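Care and Repair of Knitwear, Throws and Fragrance: Frequently Asked Questions

Answers apply to goods bought from the Branness shop or by post from Plisden. For orders still in transit, use the tracking page.

How often should I wash a cashmere throw?

Once or twice a season is enough for a throw kept on a sofa or bed. Air it flat for a night between uses. Frequent washing shortens the life of the yarn more than ordinary wear does.

Can I use a washing machine?

Only if the sewn-in label shows the wash tub symbol without a hand. Use the wool programme, a cold wash and a low spin. Throws over 380 g per square metre should be washed by hand or sent to a cleaner, as the wet weight can pull the edges out of shape.

Which detergent is suitable?

A liquid made for wool, with no enzymes and no bleach. Biological powders attack animal fibres. Fabric softener is not needed and leaves a film that makes the surface pill sooner.

My new jumper is pilling. Is it faulty?

Pilling in the first weeks is normal on soft-spun yarn. Short fibres work loose where the cloth rubs, mainly under the arms and at the cuffs. Remove them with a cashmere comb, laid flat and drawn in one direction. If pills keep forming after 15 wears, send the garment to us for inspection.

What is the difference between the Ruppert and Cumum ranges?

Ruppert is a two-ply lambswool in a medium gauge. Cumum is a heavier four-ply cashmere blend, used for throws, wraps and the long cardigan. Washing instructions differ, so check the label on the piece itself.
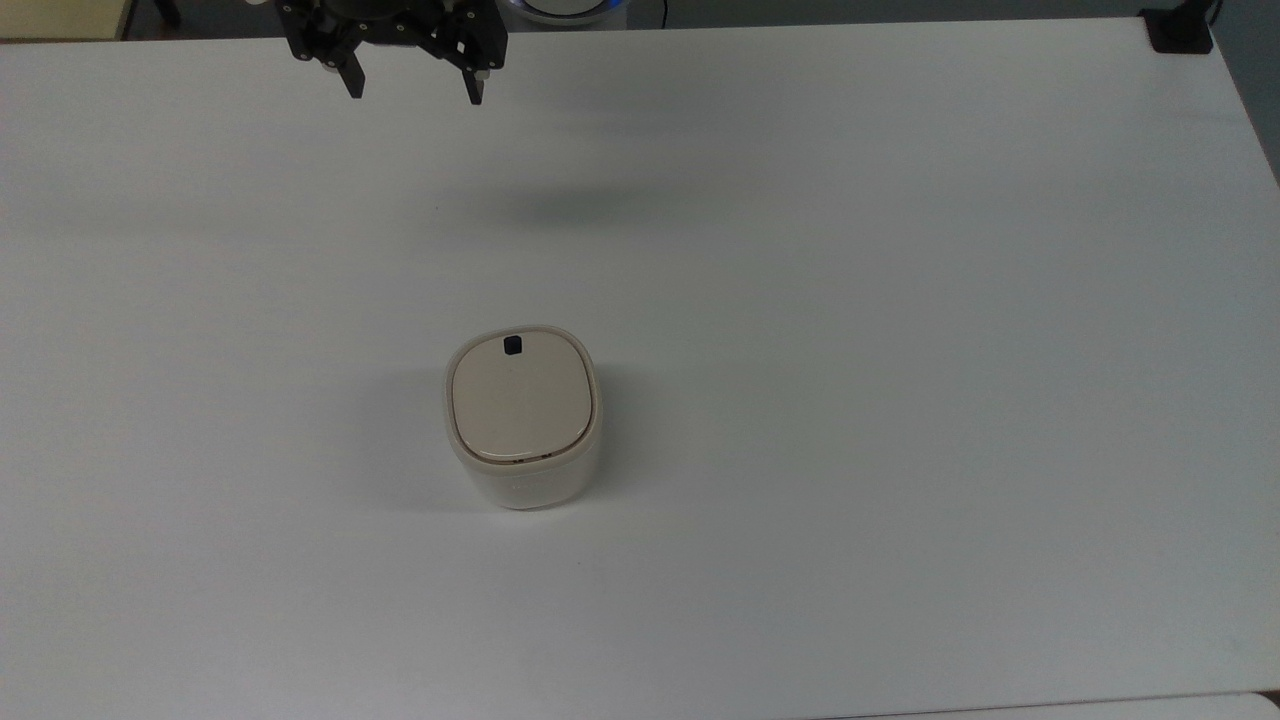
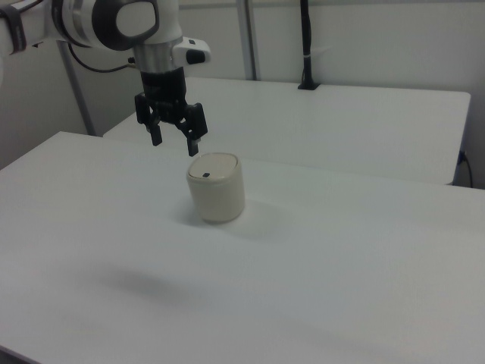
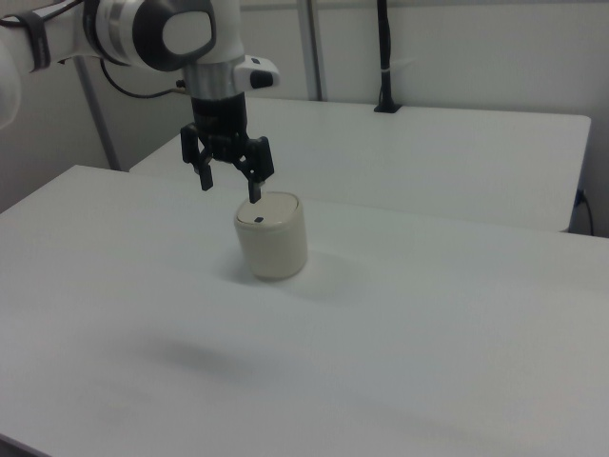
Knitwear and Home Fragrance Aftercare, Plisden

How should knitwear be stored over the summer?

Clean it first. Moth larvae feed on skin oils and food traces as well as on the wool. Fold each piece, place it in a closed cotton or zipped bag and keep it away from radiators. Do not hang it - the shoulders will stretch within weeks.

Do cedar blocks work against moths?

To a limited degree. The oil deters adult moths at close range but does not kill eggs. Sand the blocks lightly every few months to renew the scent. For an active infestation, bag the garment and freeze it at -18 °C for two weeks.

Can I spray perfume on wool or fur?

We advise against it. Alcohol dries the fibres and the oils may mark pale shades. Apply scent to the skin and let it dry before dressing. On fur, the residue can also stiffen the hairs.

How long does a winter candle burn?

The standard size burns for some 153 hours if the wick is trimmed to 5 mm before each lighting. Let the melted wax reach the edge the first time, otherwise a tunnel will form. Do not burn it for more than four hours at a stretch.

Why does my fragrance smell weaker in cold weather?

Scent evaporates more slowly at low temperatures, and the lighter notes suffer most. Heavier materials such as amber, resin and sandalwood hold up better outdoors. Storing the bottle in a cool, dark cupboard does no harm.

Do you repair holes and pulled threads?

Yes. Small holes are darned in matching yarn where we still hold the shade. Elbows and cuffs can be re-knitted on Cumum pieces only. Garments must arrive clean. Quote the style number from the inner label, for example 1835, so that the yarn can be looked up before work starts.

How long do repairs take?

Allow three weeks, or five if the parcel reaches us in February. Milagros Marulanda assesses each piece and sends a price by email. No work is done until you accept it.

Can I bring an item in without an appointment?

Yes, at the Branness counter on Saturday until 4 pm. At other times, please book through the contact form.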